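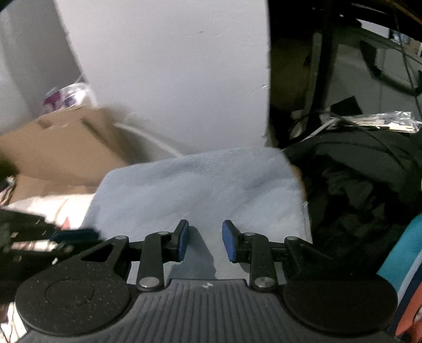
Blue-gray fabric, wrinkles and all

Grostico Boards > Home > Laundry & Mending

Topic: What is this fabric and can it go in with the jeans?

zedden_hill wrote:
OK, laundry people. Cleared the spare bed at Gralletside in April and have been working through the heap ever since. The blue-gray piece in the first photo has no care label. It has a fine diagonal weave if you get your nose close to it, and it wrinkles if you look at it. I want to wash it warm with the denim and be done. My aunt says cold, alone, and with prayers. Who's right?

brinkmann70 wrote:
Diagonal weave is twill. Twill is tough. In it goes.

lintqueen wrote:
Twill is a weave, Brinkmann, it tells you how the threads cross and nothing about what they're made of. There's wool twill. There's silk twill. I once put a "tough" twill skirt through a warm cycle and now it fits a lamp.

brinkmann70 wrote:
Does that look like silk to you?

lintqueen wrote:
It looks like a photo to me. Zedden, rub a corner between your fingers. Then do a drip test, one drop of water on a bit that won't show, and see how fast it soaks in. Cold wash till you know.

zedden_hill wrote:
Corner rubbed. It feels like a shirt that has given up. Drip went straight in.

lintqueen wrote:
Then probably cotton or close to it. I'd still go cold the first time. Blue things bleed.

zedden_hill wrote:
Noted. While I have you, the rest of the heap:

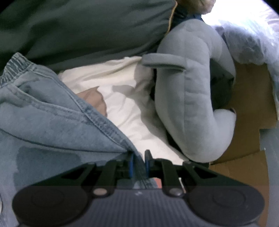
Denim, white cloth, gray plush with a trunk

zedden_hill wrote:
The denim has a darker patch low down and I'd like that gone. White cloth is just a white cloth. The plush is the one I'm scared of.

socksorter16 wrote:
Is that an elephant?

zedden_hill wrote:
It has answered to elephant for years.

brinkmann70 wrote:
All of it, one load, warm. You people would run the machine 141 times to wash a pair of jeans.

Elfriede Albers wrote:
Please do not wash white with denim. I did this with 16 napkins for my sister's lunch and they came out the color of dishwater. She still uses them – when I visit.

lintqueen wrote:
What Elfriede said. Denim inside out, cold, and deal with the patch first. If it's grease, dish soap and a soft brush. If it's water, congratulations, hang it up.

brinkmann70 wrote:
I have washed white with denim since college.

socksorter16 wrote:
And what color are your whites

brinkmann70 wrote:
Blue-ish. It's a look.

Elfriede Albers wrote:
For the plush: pillowcase, knot the end, gentle cycle, and squeeze the trunk out by hand afterward. The trunk takes the longest to dry. Do not hang him by it.

zedden_hill wrote:
Would a low dryer be OK? I don't have room on the rack.

lintqueen wrote:
No. Fuzzy fabric and heat, you get a crunchy elephant. Towel on top of the machine, turn him over at bedtime.

brinkmann70 wrote:
Mine went in the dryer and was fine.

lintqueen wrote:
Your what was fine?

brinkmann70 wrote:
Rabbit. Somewhat flatter.

zedden_hill wrote:
Going with cold for the mystery twill, then denim, then the elephant in a pillowcase. The white cloth can wait for the towels. Aunt has been informed and is unbearable.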